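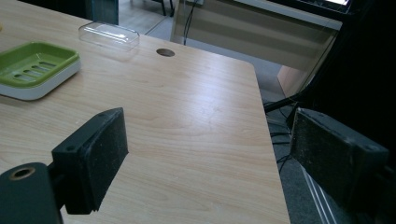 1. Finger pads, set A (Protinell)

March 27, 2022. Today I compare the two sets of pads for the hand-held gripper. The object is the soap dish, green tray on white base. The surface of the pads collects dust very quickly, and I did not clean them before the first 11 trials. I should write this in the table, so the numbers are not mixed with the clean ones later.

Opening speed was set to 200 in the Badik controller. At 400 the fingers arrive too hard and the tray jumps in its base. 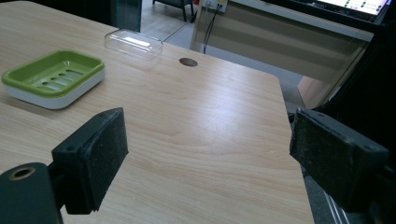
View from the gripper, fingers open, dish and clear box at the back left.

The clear plastic is still the difficult one for the camera. With the light from above, the tracker finds the reflection and loses the edge. I tried exposure 500 and it became a little better on the wood, but the edge is still weak. Please do not change this value in the Destero settings before I finish. 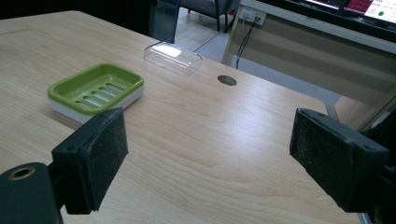

A comment from Escobar was that the pads are probably fine and the delay is in the controller, so I should log the trigger signal before I order anything new. I agree with this, it costs only one hour. The log goes in the same folder as the December tests.

For the two-hand trials the orange flower piece goes inside the tray. It is soft, so start with the low force.
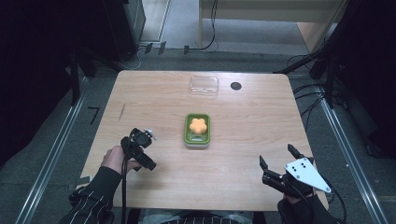 2. To do next

Clean pads with alcohol and repeat set A.
Mount set B, same speed.
Check the cable of the left gripper, it pulls when I turn the wrist.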